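Ticket 940 — heating comes on at 3 a.m., Sallstead office
Opened by: Thérèse Carrier
Status: reopened, again

The Olta thermostat still thinks it is December. Reset it twice, held the button for 90 seconds as the manual asks, got error 80 and a warm room.
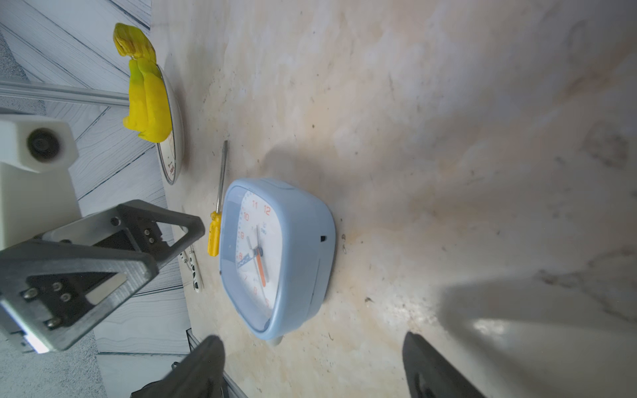
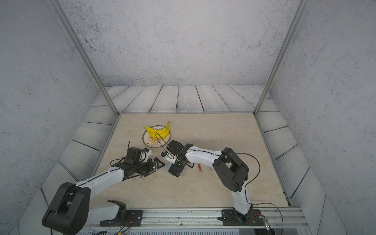
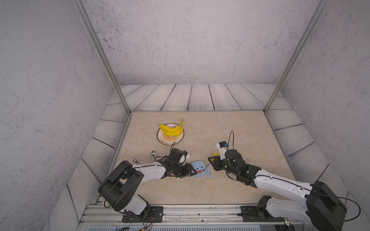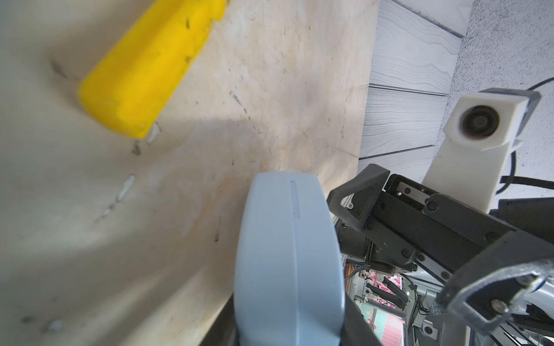
Attachments: 4, first one shows the clock

Lindiwe Lekota, Jun 16, 2018: Schedule wiped, clock set by hand. Leaving open until it behaves for a week — bring a fan.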